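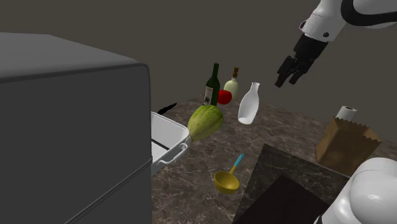

Por Hạnh Vũ y Tomás Doherty
Proyecto de asignatura, taller compartido Kurketti
Última actualización: miércoles 21 de octubre

1. Punto de partida

El proyecto se llama Pivilano y empezó con una pregunta bastante modesta: si un brazo con pinza de dos dedos, montado en un banco del taller Kurketti, podría recoger una encimera de cocina sin que alguien le dijera objeto por objeto lo que tiene que hacer. La propuesta que entregamos en enero prometía una demostración física. Este informe cubre sobre todo la parte simulada, que es la que ha consumido el tiempo, y conviene leerlo sabiendo que los dos autores creemos menos en el método ahora que al principio.

2. Lo que hay construido

El banco real tiene la base atornillada, la fuente de alimentación y el cableado hasta la muñeca. Thảo Khương soldó la placa de los motores y Tài Lục imprimió las piezas de la pinza, que llevan ya tres versiones. La tercera cierra recta. Las dos anteriores se torcían al apretar y están en una caja por si sirven los tornillos.

La cocina simulada es una encimera de mármol marrón y gris con un armario gris oscuro que tapa buena parte del lado izquierdo. La dejamos así a propósito, con el armario en medio, porque en una cocina de verdad siempre hay algo que estorba. El brazo es blanco, con la pinza negra, y entra desde arriba a la derecha. El modelo no reproduce el nuestro, solo se le parece en el tipo de pinza, y eso ya debería hacernos desconfiar de cualquier cifra que salga de ahí.

3. Pruebas

Lanzamos 740 episodios con la encimera desordenada: botellas, fruta, un cucharón amarillo de mango azul, una bolsa de papel con un rollo de cocina dentro. El programa dio por buenos el 78 %. Lamisi Darko, que revisó los registros, nos preguntó qué significaba "bueno" y tardamos una tarde en contestarle. Significaba que el objeto había cambiado de sitio y que la pinza había terminado abierta. Un objeto empujado fuera de la encimera también contaba.

Tampoco nos fiamos de la física. En la captura que abre el informe, el melón parece flotar un poco por encima del mármol y la botella blanca de leche está suspendida en el aire, inclinada, con la pinza abierta más arriba y a la derecha. Con una sola captura no se puede saber si la acababa de soltar o si iba a cogerla. El registro de ese episodio no guardaba la hora de apertura de los dedos, así que tampoco ayuda. Ahora sí la guarda.

Corregimos el criterio y repetimos solo una parte, por falta de horas de máquina. No damos aquí un porcentaje nuevo - la muestra es pequeña y la elegimos nosotros.

4. Del simulador al banco

En el banco hemos hecho 11 intentos con una botella de plástico vacía. Cuatro acabaron con la botella dentro de la caja de destino. En los demás la pinza llegó baja o cerró antes de tiempo. Tài cree que es un problema de calibración de la muñeca; Tomás cree que la estrategia aprendida en simulación no sirve para una botella que pesa tan poco. No hemos hecho la prueba que lo decidiría, que consiste en mover el brazo a mano hasta la posición correcta y cerrar con la misma orden.

El manual de Praltholm para el montaje de la base recomienda reapretar los pernos después de cada sesión. Lo hicimos a partir del sexto intento. Los cinco primeros deberían repetirse.

5. Pendiente

- Repetir los cinco intentos iniciales con la base reapretada.
- Medir la holgura de la muñeca antes y después de cada sesión.
- Revisar las colisiones del melón y de la botella de leche en el simulador.
- Devolver el pie de rey a la estantería Kongkaew del taller.

La demostración final queda reducida a un solo objeto y a una posición marcada con cinta. Hạnh preferiría presentar también los fallos en vídeo, y de momento el guion los incluye.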